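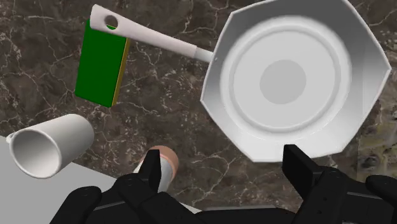
A simulated cell needs a service sheet too

Fri 7 April

At our workshop in Nelluvholm we run one kitchen cell in simulation. It has a Franka arm on a base beside a marble counter, a two-fingered gripper, and a few objects to pick up: a frying pan, a sponge, a small cup or mug, and a white cylinder with a peach-coloured top that we have always called the shaker. The cell is named Kereama. It has no cables to chafe and no bearings to wear out, and for a long time it had no service sheet either.

I think that was a mistake, and I think a lot of small teams are making it. A simulated cell goes out of order in much the same ways as a real one. The difference is that people notice later, and when they do notice they tend to blame the wrong thing.

Our own lesson came in March. Grasps on the shaker had become unreliable. The gripper would close, lift, and lose the object on the way up. We spent nine working days on the control software. The fault was in the contact settings for the finger pads. Somebody had lowered the friction to test a different object and left it there. On a physical cell that would have been a changed part, and a changed part gets written down. In Kereama it was one number in a settings file, and the change note said "tidy up".

The real cell at our Hillstead site would never have been treated like that. If a technician there swaps a finger pad, the old one goes in a bag with a label, the gripper is zeroed and a test pick is run before anyone else may use the machine. People grumble about the paperwork, but they do it. The same people, myself included, will open a scene file at five in the afternoon, nudge the pan a couple of centimetres and go home.

The usual reply is that version control already keeps a record of everything. It does, and I would not work without it. But a list of changes tells you what was typed. It doesn't tell you what condition the machine was in afterwards, and that is what a service sheet is for. When we went back through the file history for the March fault we had 1603 entries to search. The one that mattered looked no different from its neighbours.

So we now have a sheet with 14 checks on it, done every Monday before any runs are started. Most of them would be familiar to anyone who has looked after a real arm. Drive each joint to its stops and compare the readings. Open and close the gripper fully and check that both fingers travel the same distance. Park the wrist over the counter and confirm that the tool point is where the file says it is. Look through the wrist camera with the fingers apart and check that both fingertips are in view.

Then there are the objects. We put each one back on its mark and let the physics settle before touching anything. If something creeps or trembles with the arm parked, its collision shape needs looking at. The shaker gets the most attention, being narrow and upright, and the check for it is a plain one: bring the gripper straight down, close on the upper part, and hold.

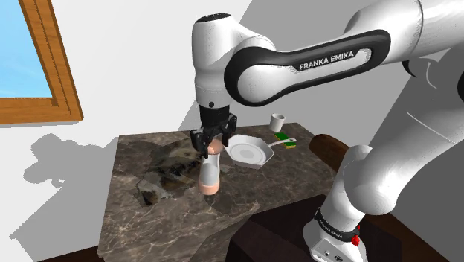 We repeat that hold 100 times with small changes in approach, and the sheet has a box for the number of drops. I don't much care whether the number is good. I care whether it is the same as last Monday's. A bad figure that stays put can be worked on, and a figure that wanders means something in the cell has moved.

There is an argument that all this could be a script, and part of it is. Prolon, the small tool we use for scheduling runs, does the joint and gripper checks by itself and fills in those boxes. I would still keep a person in the chair for the rest. A script compares numbers against limits that somebody chose, and the shaker sitting slightly into the marble can pass every one of them. Anybody looking at it from counter height sees the problem straight away.

The stronger objection is time. The sheet takes most of a Monday morning, and on a small team that is a real cost. I have been asked more than once whether it could be done monthly. My answer is that the nine days in March would have paid for a good many Mondays, and that the real cell gets its morning without any debate.

What I would like next is a rule that whoever changes the cell signs it back in. At Hillstead that means initials on a card hanging by the door. Kereama has no door, so for now the card is pinned next to my monitor, and I have asked people to walk over and use it.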